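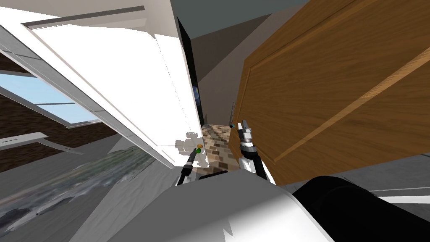

Pay for the doors, not the robot

By Zakhar Pasichnyk
April

Flindach wants 3,395 a year for its home simulation pack, and I think the price is fair. The pack gives a two-armed robot rendered houses to practise in, with 296 doors to get through. Doors are where our machines at Grutside fail most. The gap is narrow, both arms have to go somewhere, and a real frame costs money when you hit it.

The graphics are uneven. Wood grain and brickwork look good, but what looks like a rug is a green and grey smear. I don't mind that much. What I do mind is the support – Wukitz, who sell it here, took until Monday to answer a simple licence question.

Barta's rival kit costs 4,000 and looks nicer. It has fewer door types, and handles are an extra 500. I would take the plainer one and spend the difference on a real door.

12 shares | 3 comments

gearbox_jo: Does it do sliding doors?

M. Tull: The rugs matter if your robot uses its cameras to steer.

pennyw: Same wait with Wukitz here.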